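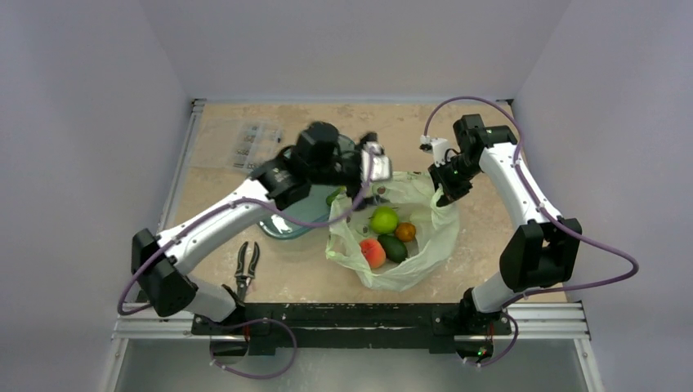 Mumura at work on a bag of fruit. The purple cables are my favorite part, and you'll find out why.

How I Look After a Robot With Two Arms
by Asanka Sikder
Posted 2018-07-12

Hi! I'm Asanka, and I fix things at the Ratwood workshop. Mostly I fix Mumura. Mumura is the name we gave to a pair of robot arms that share one table, and the whole setup (arms, table, walls, cables, everything) is called a cell. I know, "cell" sounds like a jail or a thing you look at under a microscope. In robot shops it just means the space a robot works in and all the stuff it needs to do its job.

Kids who visit always ask me what the robot can do. That's a fair question, but I like it even better when somebody asks, "What do you do to it?" Because I do a lot to it! So let me take you through it.

Where does a robot arm keep its elbow?

Hold out your own arm and bend it. You've got a shoulder, an elbow, and a wrist. Mumura's arms are built a lot like that. Look for the big black lumpy part low down on each side of the table. That's the elbow. The long white piece coming off it is called a link, and a link is simply the stiff part between two joints, the way your forearm is the stiff part between your elbow and your wrist. At the far end there are more black joints for the wrist, and then the gripper, which is the part that grabs.

Your wrist can do a bunch of different moves because it's made of lots of little bones. A robot gets the same kind of bendiness by having several joints in a row, each one turning in its own direction. Put them together and the gripper can come at an apple from above, or from the side, or reach over to pinch the edge of a bag.

Inside a joint like that there's a motor, and there's also a sensor that keeps track of how far the joint has turned. Close your eyes and touch your nose. You could do that without looking, right? You just know where your arm is. The sensor is how the robot knows.

It all starts with a frame

Before you can bolt down an arm you need something that won't wiggle. Go push on your kitchen table. I bet it moves a tiny bit! When an arm swings around and then stops short, it shoves on whatever it's standing on, and if the table rocks, the gripper ends up in the wrong spot.

So the table has metal framing. The silver rails have long grooves in them, and I love those grooves. You can slip a special nut into one, slide it along to wherever you want it, and tighten it down. It's like a building toy for grown-ups. If I want to move something over by the width of my thumb, I loosen it, slide it, and tighten it again. No drilling!

The arms stand at either end of a long black beam across the front. You can see that the beam is scratched up and speckled along the top. Scratches don't bother me at all. What I care about is whether everything bolted to it is tight. So I go over the bolts with a tool called a torque wrench, which lets me know when I've turned hard enough. Too loose and the bolt can work its way out while the arm shakes. Too tight and you can hurt the threads, and then you have a really annoying afternoon. I have had that afternoon.

The purple cables

OK, my favorite part.

A robot arm needs wires, and wires hate being yanked. Try this: tape one end of a piece of string to your shoulder and the other end to the back of your hand, and pull it nice and tight while your arm is straight. Now wave your arm all around. Either the tape popped off or the string got in your way, didn't it? Now do it again with extra string, so there's a floppy loop by your elbow. Much better.

That floppy extra bit is called slack. On the right arm you can see a high arch of purple cable going over the wrist, and then a great big loop swinging out toward the wall. It looks messy! When my cousin saw it she asked if I'd forgotten to tidy up. But the arm needs that much room to stretch and twist without tugging on a plug.

You can have too much slack, though. A loop that's too long can catch on the elbow, or droop down onto the table and knock things over. Getting it right takes a while. I move the arm very slowly through its biggest stretches, one joint at a time, and I watch the cable the whole way. If it goes tight anywhere, I stop, let out a little more, and start over. If it drags, I take some back in. Then I fasten it again and run my fingers along it (with the power off!) feeling for flat spots or little cracks. A cable that bends in the same place over and over gets tired there, just like a paper clip does.

In May I found one that had rubbed itself shiny on the inside of a bend. It still worked fine, but I changed it anyway, and while I was at it I made the loop a bit wider so the new one wouldn't rub in the same place.

Gripper checkups

The grippers touch everything, so they get dirty and worn before anything else does. Fruit is sticky. Bags are slippery. A thin plastic bag like the pale green one is a real test, because the fingers have to close on something that's hardly there. While one arm pinches up the rim, the other one can reach toward the opening. If the fingers don't meet evenly, the plastic slides right out.

My trick for checking them is a strip of paper. I have the gripper close on it, and then I pull gently. If the paper slips out on one side but stays put on the other, the fingers aren't lined up. I loosen the little screws, nudge the finger, tighten, and try again with a new strip. We do 10 paper pulls on each gripper, and I want the paper to stay put every time. Then I wipe the fingers with a damp cloth and dry them off. If they've gone smooth from wear, they get swapped.

You'd be surprised how many problems get fixed by wiping something!

Teaching it where things are

When a gripper gets changed, the robot has to learn where its own fingertips are again. Imagine if you woke up and your fingers were a little longer. You'd bonk into your cereal bowl. So we do a thing called calibration, which is a big word for checking that where the robot thinks it is matches where it really is.

I put a small metal pin on the table and drive the arm over until the fingertip just touches the top. Then I do it again from a different direction. Five directions for the left arm, five for the right. The computer compares all of those and works out exactly how long everything is. After that I make each arm go back to the pin by itself, nice and slow, and I get down with my chin practically on the table to see how close it comes.

Safety stuff (please don't skip this bit)

I never put my hands in the cell while the arms can move. Never ever. Robot arms are strong, and they don't know you're there the way a friend would. First I stop it, then I switch the power off, then I put my own padlock on the switch. The key goes in my pocket, so even if my boss Khan came by in a big hurry, the robot couldn't be turned back on with me leaning over it.

When I'm finished, I pick up. I've got a clear case with lots of little compartments for small metal parts, and I like being able to see what's in it with the lid open. Each kind of part has its own spot and goes back to it. A screw that rolls under an arm can get crunched, or it can jam something, and hunting for it takes longer than the whole repair did.

My notebook

We have a checklist program called Gresitar that beeps at me when a job is due. It wants the bolts looked at after every 100 hours of running, for instance. I use it, but I also keep a paper notebook with drawings, and that's the one I look things up in. I draw the cable loops. I write down funny noises, too, like "left wrist, sort of a squeaky hum, only when it turns back." Noises are great clues, and they're hard to type into a little box.

If you want to practice being a robot fixer at home, pick something with moving parts that belongs to you. A bike is perfect. Listen to it, turn the pedals backward slowly, look at where the brake cables bend when you steer, and draw what you see. Ask a grown-up before you loosen anything. And put the screws in a cup!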